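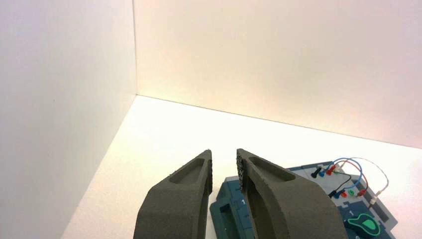 Wurnwood white panels and benchtops – frequently asked questions

Last updated September 24, 2025

What sizes do the panels come in?
Wall panels are 887 mm high. Benchtops are cut to order in steps of 100 mm. Both are 18 mm thick, and a 36 mm benchtop can be ordered at extra cost.

Do I fit the walls or the benchtop first?
Fit the benchtop first and check it for level in both directions. The wall panels then stand on it. Start at the corner and work outwards.

How do I finish the corner?
Butt one panel against the other and run a thin bead of white silicone down the joint. Tool it once and leave it for 36 hours. The joint between wall and benchtop is done the same way.

My two walls look like different colours. Are they from different batches?
Usually not. The same white can look pinkish grey on one wall and cream on the next, depending on the light. Compare the batch numbers on the back before fitting.

What can I clean it with?
Warm water and dish soap on a soft cloth. No scouring powder, no bleach. Kurkik cream may be used on the benchtop – not on the walls.

Can scratches be repaired?
Light marks can be polished out. Deep ones need a new panel.

Is the Tillonano range still available?
It was discontinued in May. Edge strips for it are still in stock.

What are your hours during Ramadan?
Orders close at 3 pm. Pickup hours don't change.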